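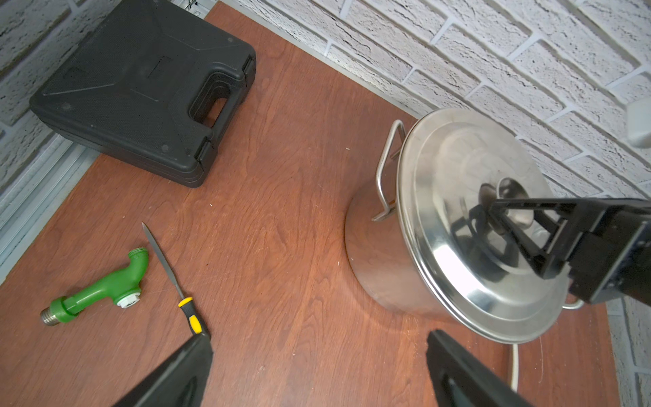
Schwarzer Werkzeugkoffer aus Kunststoff, geschlossen, auf einem Holztisch.

Leihliste Jevitz — Liesmich

Stand: 7. Juni 2020
Gepflegt von: Ritu Dwivedi
Version: 2

Worum es geht

Der Datensatz enthält die Ausleihen der Werkzeugbibliothek Jevitz. Jede Zeile ist ein Vorgang: ein Gegenstand geht aus dem Haus und kommt irgendwann zurück. Insgesamt sind es 213 Vorgänge zu 28 Gegenständen. Die Daten wurden zuerst in einem Heft auf Papier geführt und später von mir abgetippt. Wer das Heft kennt, der weiß, dass manche Seiten schwer zu lesen sind.

Ich habe die Liste gemacht, damit die Ausleihstellen in Hastley und Totow dieselbe Form benutzen können. Bis jetzt hatte jede Stelle eine eigene Tabelle, mit eigenen Abkürzungen, und ein Vergleich war kaum möglich.

Dateien

ausleihen.csv — alle Vorgänge, eine Zeile pro Ausleihe
gegenstaende.csv — Verzeichnis der Gegenstände mit Nummer und Gruppe
gruppen.txt — Erklärung der sieben Gruppen
aenderungen.txt — was seit Version 1 anders ist

Die Dateien sind in UTF-8 gespeichert, das Trennzeichen ist das Semikolon. In Version 1 war es noch das Komma, und das hat bei den Bemerkungen viele Probleme gemacht. Bitte beim Einlesen darauf achten.

Spalten in ausleihen.csv

vorgang: laufende Nummer, ohne Lücken
gegenstand: Nummer aus gegenstaende.csv
ausgabe: Tag der Ausgabe, Form JJJJ-MM-TT
rueckgabe: Tag der Rückgabe, gleiche Form; leer, wenn im Heft nichts eingetragen war
zustand: gut, gebraucht, reparieren
stelle: J für Jevitz, G für die Nebenstelle Guerra
bemerkung: freier Text, so wie im Heft, nur Namen und Telefonnummern sind entfernt

Eine leere Rückgabe bedeutet nicht, dass der Gegenstand verloren ist. Meistens wurde er einfach ohne Eintrag ins Regal gestellt. Ich habe solche Felder nicht ergänzt, auch dort nicht, wo man das Datum aus der nächsten Ausleihe erraten könnte.

Wie gezählt wurde

Ein Koffer mit Inhalt zählt als ein Gegenstand. Wenn jemand nur einen einzelnen Schlüssel aus dem Koffer genommen hat, steht trotzdem der ganze Koffer in der Liste, und in der Bemerkung steht »Teil«. Leitern und Böcke sind einzeln nummeriert. Verbrauchsmaterial, also Schleifpapier, Schrauben und Dübel, fehlt ganz.

Verlängerungen stehen nicht als neuer Vorgang. Im Heft hat man dafür das alte Datum durchgestrichen, und ich habe immer das letzte lesbare Datum genommen.

Bekannte Fehler

Bei nearly allen Einträgen der Stelle G fehlt der Zustand. Das Feld wurde dort erst im Oktober eingeführt.
Zwei Gegenstände haben im Heft die gleiche Nummer gehabt. In Version 2 hat der zweite den Zusatz b.
Die Wörter »Bohrer« und »Bohrmaschine« wurden im Heft gemischt verwendet. In der Bemerkung habe ich es so gelassen, in gegenstaende.csv ist es korrigiert.
Umlaute in alten Exporten können kaputt sein. Dann bitte die Datei neu herunterladen, von Hand reparieren lohnt sich nicht.

Was man damit nicht machen sollte

Die Liste sagt nichts über die Personen, die ausgeliehen haben, und man soll auch nicht versuchen, sie über die Bemerkungen zu finden. Für die Frage, welche Marke länger hält, taugt sie ebenfalls nicht — Marken wurden nie aufgeschrieben.

Nutzung

Die Daten dürfen frei verwendet und verändert werden, mit Angabe der Quelle: Leihliste Jevitz, Version 2, R. Dwivedi. Korrekturen bitte mit Vorgangsnummer schicken, sonst finde ich die Stelle im Heft nicht wieder.

Offen

Einträge aus Totow übernehmen, sobald das Heft dort abgeschrieben ist
Gruppe 7 (»Sonstiges«) aufteilen
englische Fassung von gruppen.txt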